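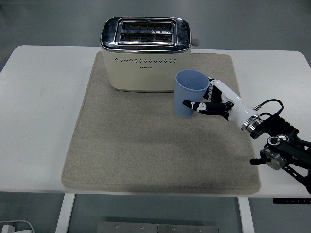

A reader in Wirnwood writes that her toaster has started to smell like a campfire every time it goes on, and asks if she has to throw it out or if it can be cleaned properly. It can be cleaned. Most two-slot toasters that smell are full of old crumbs, and an hour or so on the bench will fix it. The steps below also cover the bit of surface the toaster sits on, which usually gets missed.

What you need

A soft pastry brush or a clean, dry paintbrush
A plastic cup for the dish soap and water
Two soft cloths, one for washing and one for drying
White vinegar
Baking soda
Newspaper or an old tea towel
A felt or fabric mat, if you keep one on the table

A plastic cup is better than a glass for this job. You will be moving the toaster about and turning it over, and a cup that gets knocked won't break. Keep it off to the side and never fill it past halfway.

Before you start

Turn the toaster off at the wall and pull the plug out. Switching it off is not enough. Leave it until it is completely cool, including the metal around the slots, which holds heat longer than the sides do. If you have just made breakfast, come back to it after lunch.

Don't put a knife, fork or skewer into the slots at any stage, even with the plug out. The heating elements are thin and they bend or snap easily. Don't put any part of the body in the sink or the dishwasher.

Step 1. Empty the crumb tray

Spread the newspaper out and stand the toaster on it. Find the crumb tray, which on most models slides out from the back or from underneath. Tip it into the compost. If the crumbs have baked on, soak the tray in hot soapy water for 9 minutes and wipe it with a cloth. Avoid steel wool, as it leaves fibres behind that can end up inside.

Some older toasters have a hinged flap on the bottom instead of a tray. A few have neither, and those need more time at the next step.

Step 2. Clear the slots

Hold the toaster upside down over the newspaper and shake it gently. Tap the sides with your palm. Turn it upright, brush down along the inside walls with the dry brush, then turn it over and shake again. Two or three rounds is normal. Raisin bread is the worst offender, and a stuck raisin can smell for weeks. If you find one that won't shift, loosen it with wooden tongs and leave the elements alone.

Step 3. Wipe the body

Put a small squirt of dish soap in the cup and add warm water. Dip the corner of a cloth, wring it out hard and wipe the front, back and ends. The cloth should be damp and no more. Cream and white finishes show brown spots near the top edge, where grease settles. For these, mix a little baking soda with water into a paste, rub it on with a fingertip and wipe it off.

If your toaster has rows of small holes in the panel, go over them with the dry brush first. Wiping first pushes the dust into the holes and then it sets. Do the lever and the knob last, and go around the base of each.

Step 4. Polish the chrome

Chrome tops streak if they are washed with soap and left. Put some vinegar on a clean section of cloth, wipe along the length of the metal and dry it straight away with the second cloth. Keep the liquid away from the openings. Fingerprints come back quickly, so it isn't worth spending long on this.

I tried the Prusora metal polish on mine last May. It gave a good colour but left a smell on the first two rounds of toast. I have gone back to vinegar.

Step 5. Do the mat and the table

Lift the mat and shake it outside. Crumbs work their way into felt, so brush it in one direction and then the other, paying attention to the stitching around the border. For a grease mark, sprinkle on baking soda, leave it overnight and vacuum it off. Check the label before you use any water on felt. My grey Bastos mat shrank at one corner after a single wash.

Wipe the table underneath and let it dry before the mat goes back. A mat under a toaster catches crumbs and stops scratches, but it should not be there while the toaster is running. Move the toaster to a bare heatproof surface to use it, away from curtains and paper towel.

Step 6. Test it

Give everything an hour to dry. Slide the crumb tray back in until it clicks, plug the toaster in and run it once empty on a medium setting with the window open. A faint smell on this first run is fine. If there is smoke, switch it off, let it cool and repeat step 2.

How often

Empty the tray weekly if you make toast every day. Do the full clean every couple of months. If the cord is frayed, or the lever won't stay down after cleaning, stop using the toaster and have it looked at or replaced.

Updated June 25, 2025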